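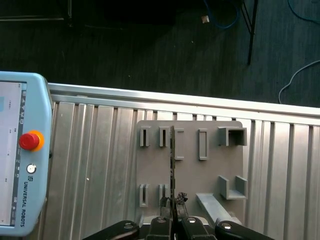
Page 36

Workshop & Home — Fire Safety

November
By Helmi Kemppainen

Most workshop fires start small, in rags, dust or a charger left on the bench. The following applies to a single garage or shed.

Oily rags. Linseed oil gives off heat as it cures, and a crumpled rag can ignite unattended. Spread rags flat outdoors in one layer until stiff, or put them under water in a lidded metal tin.

Dust. Empty the extractor bag before it is half full. Keep sanding dust out of the bin used for metal grindings — sparks can smoulder in it for hours.

Heaters. Leave 1000 mm clear in front of any radiant heater and 500 mm at the sides. Plug it straight into the wall socket, never an extension reel.

Batteries. Charge on a hard, bare surface while someone is in the building. Retire any pack that is swollen or dented.

Alarm. Use a heat alarm where there is dust; smoke alarms trip too often. Test monthly.

Extinguisher. Hang it by the door, not over the bench. Habibur Liyanage of Masthorpe keeps his on the outside wall in a weatherproof box, and checks the gauge when the clocks change.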